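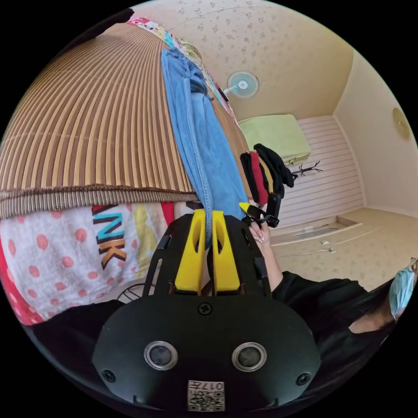
How long should towels hang before they get folded and put away? Overnight at least, and in my place a full day if they're the thick kind.

I learned that one July in Drullville, when I folded a whole stack too early and the closet smelled like a pond (never again!). Now I leave everything up until the hems feel dry, because the hems are always last. I also paid 11 dollars for a bag of 60 clips at the Korkimby market and I love them, even the ones that pinch my fingers. Shirts go on hangers, towels go over the rod, and socks go wherever there's room left.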